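Cendora Evening Classes
Looking After Your Own Computer -- Handout 3: The parts inside, and where they live
Notes to go with the class. Revised 7 February 2021.

Welcome back, and well done to everyone who got through the January sessions and still wants to know more! Last time we talked about files and folders and keeping things tidy on the screen. This handout is about the other sort of tidiness, the sort you do with a screwdriver nearby and your sleeves rolled up. We shall be taking an ordinary desktop tower, opening it, lifting out the parts that are meant to be lifted out, and putting them back again. It is a good deal less frightening than it sounds, and I say that as someone who put off opening my first one for the best part of a year.

Please read this through before you come. You needn't learn it by heart. If you only have time for one section, make it the one on memory, as that is the job most of you will do at home one day.

Before you start

Shut the computer down properly, switch off at the wall and pull the mains lead out of the back. Then press the power button once with the lead out, which lets go of any charge still sitting in the machine. Take off woolly jumpers and scarves, and touch a bare metal part of the case before you touch anything green. If you have a wrist strap, wear it. We have a few at the Plosanow Road centre and they go round the class in turn.

Lay the tower on its side with the removable panel uppermost. People do try to work with it standing up, and I understand why (it's how it lives under the desk, after all), but everything is easier when the big green board is lying flat and you are looking down into it as you would into a drawer.

Finding your way around

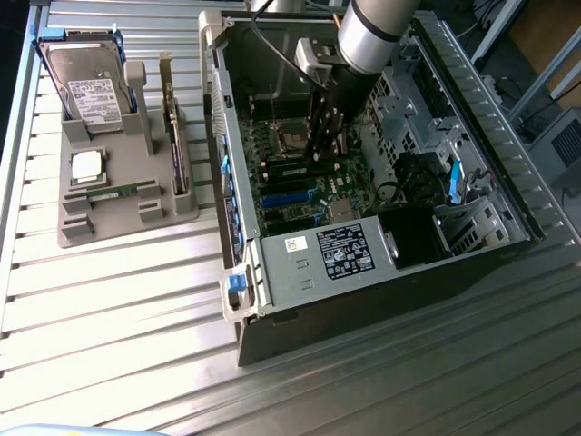
Begin with the motherboard, the large flat board everything else plugs into. Somewhere on it you will find the processor socket, a square with a metal frame. The memory slots are the long thin ones close by, and the expansion slots are the longer ones further down the board, running across towards the back of the case. Manufacturers like to make one of these a different colour, often blue, and the handbook for your own board will tell you which cards it is meant for.

The power supply is the easy one to find, being a big grey or black metal box with a label full of very small print. Leave its lid alone. There is nothing inside it for us to mend, and it can hold a nasty charge long after the lead has been pulled out. The drives sit in a metal cage, usually towards the front of the case, and a thin flat SATA cable carries the data between each drive and the board.

A word about colour, as it comes up every term. On many office machines the bits you are supposed to handle are picked out in blue: clips, catches, release levers, drive carriers. It isn't a law, and plenty of makers use green or nothing at all, but if you meet a blue plastic tab it is worth having a gentle look at what it lets go of before you reach for the screwdriver.

Somewhere to put things

I am going to be a bit of a bore about this. Most of the trouble people have with a dismantled computer comes from the table beside it. Parts get stacked. Screws roll. A memory stick ends up under the biscuit plate, and an hour later we are all on our hands and knees.

Give every part a place of its own before you take it out. A tray with shaped slots is lovely if you have one, with the processor lying in its own square and the memory held by its edges. At home, an egg box does very well for screws, and a clean sheet of cardboard with labelled outlines drawn on it does for the rest. Keep the tray on the side of your steadier hand. Cards with a metal bracket can stand upright if there is something to hold them, otherwise lay them down on an anti-static bag.

Memory, at a slightly slower pace

The memory module (or RAM stick, or DIMM, they are all the same thing to us) is a slim board with a row of contacts along one long edge. To take one out, press down the clip at the end of the slot, or at both ends on some boards, until the module lifts a little. Then hold it by its top corners and draw it straight up. Keep your fingers off the contacts.
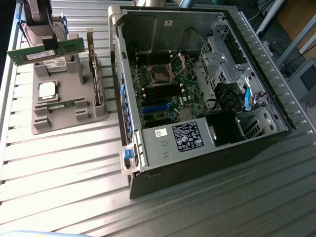

Going back in, look for the small notch in the contact edge and match it with the ridge in the slot. It only fits one way round. Press evenly on both ends with your thumbs until the clips close. It takes more of a push than most people expect, and I always see a few worried faces at this point! If it really won't go, take it out and check the notch again -- please don't lean on it.

If your board has four slots and you have fewer modules than that, the handbook will say which to fill first. Copy the page and tape it inside the side panel. My Brulville group started doing this and I have pinched the idea ever since.

The processor

We shall look at this one more than we handle it. The silver lid is there to spread the heat, and in a working machine it sits beneath a cooler with a thin layer of paste between the two. The socket frame lifts on a lever. With the processor out, the socket is open to dust and clumsy fingers, and its contacts are very fine indeed, so nothing goes near it except the processor itself, held by the edges and lowered straight down with the corner marks lined up. No pushing at all this time. Yes, that is the opposite of what I told you for the memory, and I'm sorry about it.

Drives and cards

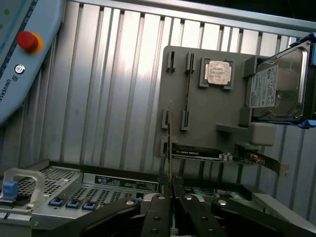

Reading time for this section: 4 minutes

A 3.5-inch hard disk is heavier than it looks, so have your other hand underneath when it comes free of the cage. Unplug the data cable and the power cable first, pulling on the plugs and never on the wires. Write down what the label says before the drive goes back, particularly the capacity. Ours on the practice bench are marked 600 and that number has settled several arguments.

Graphics cards want a little patience. Undo the screw or open the catch that holds the bracket, then look for the small latch at the far end of the slot and press it while you lift. If the card feels stuck, it is nearly always that latch. Lay it down with the shroud upwards and wait until you have both hands free before moving it again.

For next time

Please bring your handbook if you still have it, or the model number written on a bit of paper. We start with 15 minutes of questions, then work in pairs, one person taking parts out and the other looking after the tray, and swap over halfway. Ambaye House has moved us to the larger room on the ground floor, so come in by the side door. Tea is at the back, well away from the benches.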